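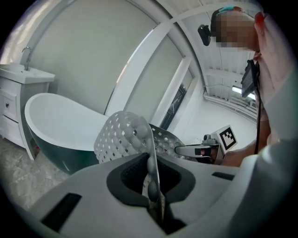

Lino Colombo objected, on reading our draft, that a missed release is an operator error and has no business in a fault log. If a person's hand is on the tool, he wrote, then the person dropped the object. We kept the entries in. The reasons are set out below, and the reader may find them as thin as he did.

### 5.3 False closure reports on perforated objects

The Jimon controller reports a grasp as *held* when jaw travel stops short of full closure and the motor current stays above a fixed threshold. On solid objects we have little quarrel with this. On perforated ones the report was wrong often enough that we stopped trusting it by November. Of the 46 trials flagged as failed on review, 44 carried a *held* report at the moment the object left the jaws. The supplier's documentation for Jimon attributes such cases to "insufficient operator force", a phrase it also uses for two unrelated faults.

Our own explanation is less tidy. A fingertip resting on a raised bump stalls the jaw early and draws current, and so passes both tests, although the contact patch is small and can roll off the bump under a modest side load. A fingertip seated over a hole closes slightly further and resists sliding well. The controller has no means of telling these apart. Neither, from the current trace alone, do we.
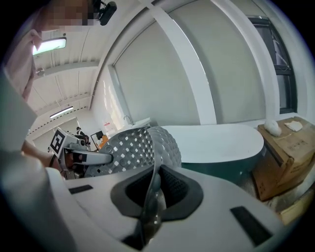

**Figure 4.** Two-gripper contact on a perforated object, Momoswood site.

Disagreement between the two tools in a handover is harder to excuse than a single bad report. Each controller judges its own jaw, and the Gruro logging layer writes "transfer complete" once the receiving side says *held*, whatever the giving side is doing. The contact in Figure 4 is the sort we worry about: a finger with a dark tip segment pressed to the side of the object, over a surface that is all small holes and rounded bumps. A pose estimate from the square marker on the second gripper would tell us where that gripper is. It would say nothing about what the tip has landed on, and we see no basis for the common practice of treating a good marker fix as evidence of a good grasp.

We tried the obvious remedy, raising the current threshold. False reports fell, but the controller then rejected grasps on soft objects that a reviewer could see were sound. The Caruso filter, which smooths the trace before thresholding, made the plots nicer to look at and left the fault where it was. Its published evaluation uses boxes.

The full log for this section runs to 3324 grasp events, and only the failures were reviewed by hand. We therefore can't give a false-report rate for successful trials, and we'd be wary of anyone who quotes one from our data. On Colombo's point we concede this much: operator technique varied, and we didn't record it. An operator may well have let go early. The controller still said *held*.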